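Notes from the Second Floor
January 2022

Clearing the decks (well, one desk)

So I finally did it. After the move from Gelby I told everybody I'd get the shared desks in order "by next week," and then next week came and went a few times, as it does with me. Soudabeh Ranjbar was very nice about it. She only asked me twice, and the second time she brought pistachios!

For those of you who haven't been upstairs yet, we ended up with the long white desks from the Mahmoudi order, the ones with the fabric dividers. I was on the fence about dividers. At the old place we had none at all, and I liked being able to wave a pen at whoever was across from me. But I've sat behind one for a while now and I'm a convert. The taupe is easy on the eyes, the corners are rounded so you don't catch your sleeve, and it soaks up a little of the phone chatter (mine, mostly). Uwe Fröhlich wanted them in dark green. Uwe, I still have the swatch if you ever want to put it up at home.

The thing I didn't expect was how much stuff a divider collects. People tuck things behind it, lean things on it, clip things over the top. By the holidays we had a whole paper garden going: lunch menus, a parking map for the building we no longer work in, and a receipt from Fuvidley for $251 that I had been hunting for since the fall. (It's gone to accounting. Sorry, accounting.)

My plan was simple and I'm rather proud of it. Everything comes off. Everything! Then only the stuff you use every single day gets to come back, and you have to carry it back yourself. I gave myself one afternoon and a big cup of tea, and here's what came back to the desk I did first.

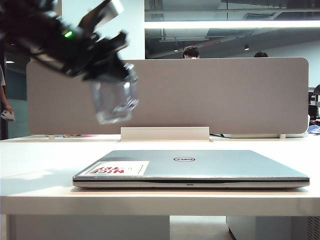
I could not believe how good it felt to sit down there afterward. You put your elbows on the desk and there's just room. I even moved my chair back in a few inches, because I'd been sitting sort of sideways all winter to get around a box of binders. The binders are in the supply closet now, second shelf, and if you need one, please take one, there are 11 of them and I think we use maybe two.

A word about stickers, since I got a couple of emails. Yes, you can put stickers on your laptop. I love them, I think they're half the fun of walking past a row of desks, and there's one on the Dell that says NICE TRY in big red letters that gets me every time. Please don't put them on the desks, though. I spent a good part of my afternoon on my knees with a plastic scraper and a bottle of orange cleaner at the far row, going after what used to be a Zukach raffle ticket, number 655, and I never want to meet it again. If the holder of 655 won anything, you owe me a coffee.

On cleaning, a few of you asked what I'm using. Warm water, one drop of dish soap, a soft cloth, then a dry cloth right behind it. I tried the spray that came with the furniture and it left smears on the matte finish that only showed up when the light came in low, which drove me up the wall. So the spray is under the sink for anybody who wants it for the windows. For the fabric I run the little brush attachment over it side to side and leave it alone otherwise. Coffee on the fabric, come get me right away and don't rub!

And do look closely when you wipe, from up near the surface and not from standing height. I was sure I was finished more than once, and then I'd bend down and find another crumb or speck of something looking right back at me.

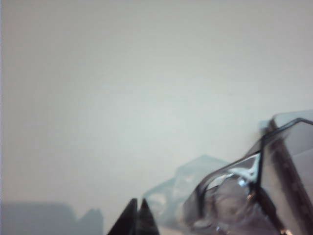 Up close: smooth and pale, with one tiny speck still to go.

Next up is the row by the windows, and then the print corner, which scares me a bit. If you sit in either spot, have a look at your pile before I get to it. Cables without a device go in the bin marked CABLES, and anything with a name on it goes back to the name. I'm also holding a gray mitten, a very good stapler and a key stamped 562 that doesn't fit any lock I've tried. Come by my desk if one of them is yours, and I'll hang on to them through March.

The desk Soudabeh has had her eye on for a standing setup is next to the plant with the yellow leaves. I'm watering it, I promise.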